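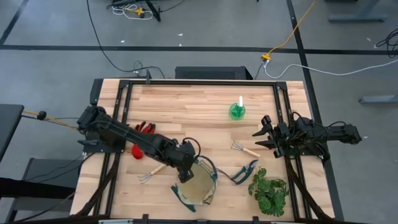 A red gardening glove on the butcher-block table.

So I finally went back to church. Small c, small building, small crowd. The chapel out at Civholm has been on my drive home for years and I'd never once gone in, and then in December the choir was practicing with the doors open and I sat in the parking lot with the window down like a weirdo until they finished.

I grew up Lutheran, the kind with coffee. Then I moved to Bradar and just sort of stopped, no big crisis, no argument with God or anybody else. I slept in. Then I slept in for eleven more years!

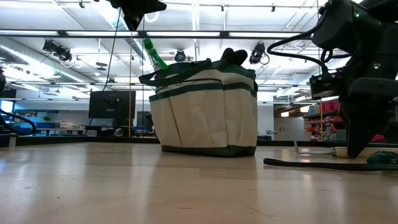 Anyway, the hymnal. They still use the old red one, and the first hymn up was number 283, and I knew every word of the alto line before I'd found the page. My mouth just did it. I got to verse three and had to stop and pretend to look for a cough drop (I never have cough drops). The woman next to me slid her bulletin over so I could see the response part, and didn't say a thing, and I liked her very much for it.

The sermon was on the hundredth Psalm, the make a joyful noise one, and it wandered a bit. There was a long stretch about a leaky boat that I don't think ever came back around. But I've been chewing on one piece of it, that the psalm says joyful and never gets around to saying "in tune." My mother would have had opinions on that.

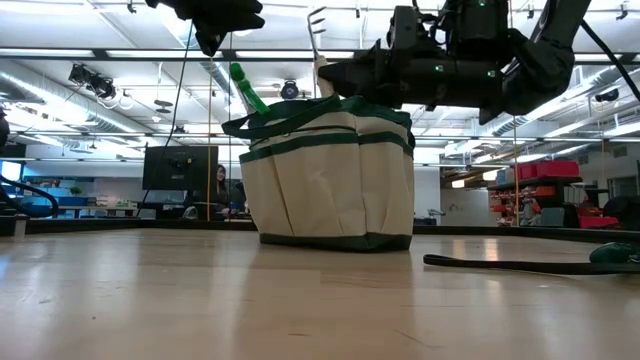
I don't want to make it sound like I've had a conversion, because I haven't. I still get stuck on parts of the creed and I mumble through those. I skipped communion the first two times and went up the third, mostly because my whole pew stood and I was on the end. The bread was homemade and pretty dense.

They've got a Lent reading group starting in the Oberholzer room, which is the one behind the kitchen with the bad radiator. I signed up. I've already read the first chapter twice and disagreed with it both times, so I should have plenty to talk about. Bring a sweater if you're coming.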